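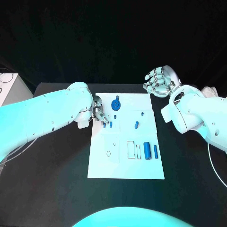

Section 2: Adding your town's arts fund to Rurura

Before residents can vote on which arts projects get council money, you need to set up a fund page, and I promise it's a friendly little job once you have your paperwork on the desk. The one thing I always ask people to sort out first is boundaries. Clatelby and Prostley share a library, a bus route and most of a festival, so folks tend to lump them together (I did too, my first October!). They're like the two small blue pegs in the photo, standing close together and still two separate pegs, and Rurura wants a separate fund page for each town. If you merge them, the votes get counted against the wrong pot and I end up on the phone with Widad Masri at the council all afternoon.

1. Sign in and choose New Fund.
2. Type the town name exactly as it appears on the council's list.
3. Enter the closing date. Pages stay public for 365 days after that, then move to the archive.
4. Paste in your summary. You get 400 words, and the box just stops taking text when you hit the limit, so write it somewhere else first.

Note: Save before you leave this screen. There's no autosave here, and yes, I've lost a whole summary that way. 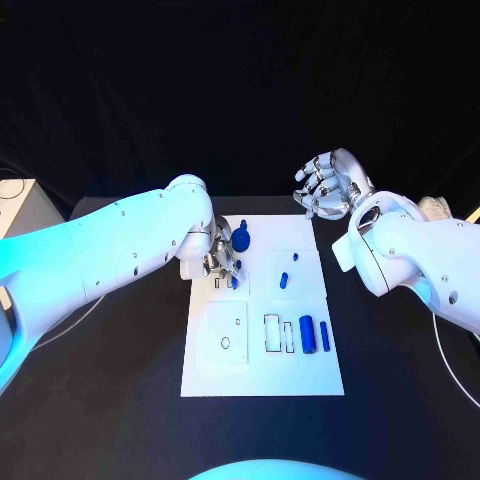 5. Add your project list. You can type entries one at a time or upload a spreadsheet, and I'd go with the spreadsheet if you have more than a handful. The Aoun theater group sent me theirs in a letter once and I typed it all in by hand, bless them.
6. Pick who can vote. Most towns choose Registered Residents.
7. Press Preview and read every line out loud. Imad Moussa taught me that one, and it catches more typos than any spell checker I've used.

Caution: Once you press Open Voting, you can't change project names or amounts. You can still fix the summary.
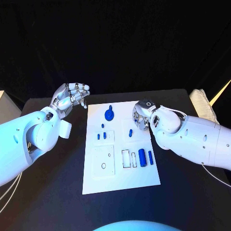 Fig. 3. Two arms, white sheet between them.

8. Press Open Voting and check your email for the confirmation.

If the email doesn't show up, look in your junk folder, then try Resend on the fund page. Printing ballots for people who don't vote online is in the next section.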